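Updated Friday, April 8, 2022

## Using a made bed as a packing surface

A bed is the largest flat work surface in most apartments. It sits at a workable height for folding, and a carton placed on it can be filled with little bending. The drawbacks are a soft base, which lets cartons tilt, and fabric that picks up grit from cardboard.

**Prepare the surface**

- Strip the bed to the fitted sheet. Pillows, comforter and throws go to another room or into the first carton.
- Use a sheet that is due for the wash. Pale colors show staples, tape scraps and cardboard dust.
- Pull the sheet tight at all four corners. Wrinkles catch on carton flaps.
- Wipe the bottom of each carton with a dry cloth before it goes on the bed.

**Place the carton**

Keep the carton to one side and leave the middle of the mattress clear for folding. A carton in the center sinks the mattress toward itself, and folded stacks slide into it. Tape the bottom seam on the floor first. Tape applied on a mattress does not get enough pressure to bond along its full length.

Limit the load to 36 pounds. Bedding and clothing rarely reach that figure. Books do, and should be packed on the floor. 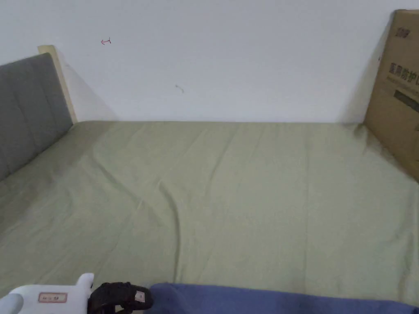
**Can a full carton stay on the bed overnight?**

Move it to the floor the same day. A loaded carton leaves a dent in foam that can take almost 18 hours to recover, and longer in a cold room.

**Upholstered headboards**

Raw cardboard edges abrade woven fabric. Keep cartons at least 19 inches from the headboard while filling them. Vacuum padded channels from top to bottom with a brush attachment before wrapping; dust left in the seams works into the fabric under stretch film. Cover with a cotton sheet first, then film. Film directly on fabric holds moisture.

**Wall marks**

With the bed stripped, check the wall behind it. Gray scuffs usually lift with a damp melamine sponge and light pressure. Test flat paint in a corner, as it will burnish. Try a soft eraser on pencil. Ink and crayon may bleed through touch-up paint and need a stain-blocking primer.

**Labels**

Write the room and contents on two adjacent sides and leave the top blank. Tops are hidden once cartons are stacked. Cross out any old printing that could be misread.

Corrections to Vignesh Poojary. The load limit was revised down in November.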